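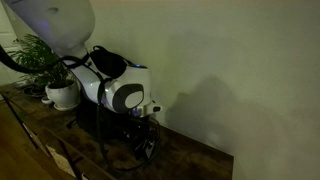 One reader of our last report replied that it spent four pages on cylinders and never mentioned whether anybody could get into the bike room. The answer was no. It is now yes, and the bike room has been moved to the front of this report as a courtesy.

Progress report to the Linbridge Fund
Kerr House rekeying, Gatenton
Period ending July

Bike room. The old lock had been replaced at least twice by people who kept no records, and the key on file opened a meter closet one floor up. The new cylinder went in during the second week of the period. It is on the resident level of the master key system, so any apartment key works it. The door still drags on the sill in humid weather. That is a carpentry problem and outside the grant, but we planed it a little anyway and have not billed for it.

Apartment doors. The building needs 411 cylinders in all, counting apartments, common doors, stairwells and the roof. At the end of July, 410 were fitted and tested. The remaining one is the boiler room, which has a mortise case of a size that Brerkano stopped making before any of us were in the trade. Brerkano has offered a conversion plate. The first plate they sent was for a left-hand door. The second was also for a left-hand door. We have sent them a drawing with an arrow on it.

Key control. Every key issued is stamped with a number and signed for. Blanks are restricted, meaning the hardware store on the corner cannot copy them, and we understand the hardware store has feelings about this. Three residents have asked for extra keys for relatives, and all three got them on the standard form. The form is one page. An earlier version was three pages and asked for the color of the door.

Lost keys. There were 17 reported in the period, more than we planned for. Most were turned in to the front desk within a day or two. Where a key stayed missing, we changed the cylinder pins and issued a new set, usually by the next morning. The budget line for this is close to used up. We would like to move money into it from signage, where we bought fewer signs than expected after finding a box of perfectly good ones in the basement.

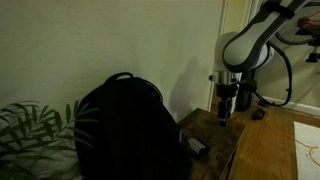 Robot arm and wooden side table.

Stairwell doors. The fire marshal's office walked through with us and passed all but one. The door on the top landing closed but didn't latch unless it was pushed, and we replaced the closer the same week. It now latches with some conviction. We have had one complaint about the noise and have turned the closing speed down a notch.

Front entrance. The electronic reader is installed and 100 fobs have been programmed. The rest are waiting on a software license that Brerkano describes as being in the mail. The reader falls back to a keyed cylinder if the power goes out, which it did one evening in July, and the fallback worked. Residents mainly remarked on the elevator.

Spending. We are slightly under on labor and slightly over on parts. The spreadsheet is attached in the format you asked for, and also in the one that opens.

Next period:
Fit the boiler room cylinder, once a right-hand plate arrives
Finish the fobs
Collect and destroy the old master keys, including the two in the paint can
Hand over the key cabinet and the log to building management

We need your approval for the signage transfer before the next pin kit order goes out.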